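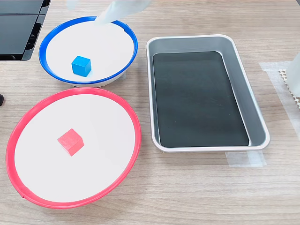 Red cube in the red-rimmed dish, blue cube in the blue-rimmed dish, metal tray to the right.

WIROW TABLETOP COLOUR SORTING SET
Data card and README, release of Jul 1, 2019

Summary

The Wirow Tabletop Colour Sorting Set is a collection of 3,274 still images of a simple sorting activity. Small blocks are matched by colour to two round dishes, one with a red rim and one with a blue rim. A rectangular metal tray is the starting place for blocks that have not yet been sorted. The set is maintained by the Amaral Objects Library and was compiled under the direction of Idalina Cordeiro, who remains the contact for corrections.

The images are grouped into 254 rounds. A round begins with one or more blocks in the tray and is closed when every block in play has been given a final label. Rounds vary in length, and users should not assume an equal number of images in each.

Contents of the package

images/ -- all still images, in one folder per round
labels.csv -- one row for each visible block in each image
rounds.csv -- one row per round, with the opening and closing arrangement
objects.txt -- the inventory reproduced in part below
CHANGES.txt -- corrections made after the January draft

Objects

Dishes. Round, shallow and pale inside, with a coloured rim. The rim colour is the only feature that decides where a block belongs. Each rim has a small notch, which is not labelled. Earlier working notes use "bowl" and "plate" for the same items; the labels use "dish" throughout.

Tray. Rectangular, silver-grey, with rounded corners. The liner on the floor of the tray is black and is treated as part of the tray. A block standing on the liner is recorded as "tray".

Blocks. Cubes and hexagonal blocks, in red and in blue. Shades differ somewhat between blocks of the same colour name, and some blue pieces lean towards turquoise. All of these are recorded as "blue". Shape is recorded separately and has no bearing on the sorting rule.

Table. A light wooden top with a fine grain. The direction of the grain relative to the edge of the image depends on the viewpoint and should not be used to infer the position of the dishes.

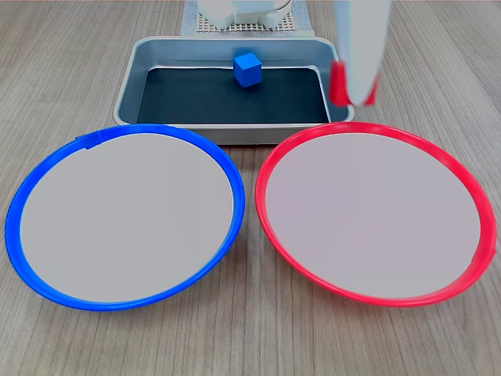

Labels are applied to the position of a block in a single image and carry no information about where it is going next. A blue block in the tray is "unsorted" until an image shows it in a dish. The permitted values for the position column are:

tray
dish_red
dish_blue
table
in_transit
not_visible

The value "in_transit" applies only where a block is clear of every surface. Where contact with a rim is in doubt, the block is given the value for that dish and the row is flagged in the "uncertain" column. There are 927 flagged rows in this release. Users who require clean placements should remove them before any count is made.

The "match" column is derived from the block colour and the position. It is left blank for blocks in the tray or on the table.

Checking

A sample of 100 rounds was labelled a second time by staff at Zuleck, working from the written guide alone and without sight of the first labels. Disagreements were settled by Ms. Cordeiro. Most concerned the boundary between light blue and turquoise, and the guide was reworded before the remaining rounds were completed. Rounds in the second sample are marked in rounds.csv.

Suitable uses

The set is offered for teaching and research on sorting, colour naming and the description of everyday arrangements. It has been used at Iltix to prepare short exercises on position words such as "in", "beside" and "behind". It is poorly suited to work on shape or size, as neither was varied in a controlled manner. The range of colours is also too narrow for general work on colour vision.

Known limitations

- The dishes change places on the table between rounds. Left and right are given from the viewpoint of the image.
- Views from different sides of the table may be present within one round. The viewpoint column should be consulted before images are compared.
- Reflections on the rims and the tray can lighten the apparent colour of a nearby block. Labels follow the inventory in such cases.
- The tray does not appear in every image. An absent tray is not evidence that all blocks have been sorted.

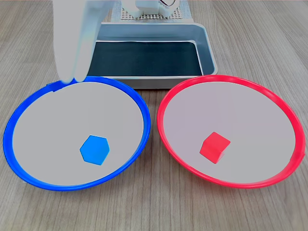
Does a hexagonal block need a dish of its own?

Colour alone decides the placement. A blue hexagonal block belongs in the blue-rimmed dish, as a blue cube would, and its shape is entered in the "shape" column of labels.csv.

Corrections

Reports should quote the round number and the row concerned, and should state the value proposed. Corrections are entered in CHANGES.txt and are held for the next numbered release. Files already published are not altered.

Filed under: Data cards / Household objects / Sorting and matching

Contact the Amaral Objects Library | © 2019 Amaral Objects Library | Back to top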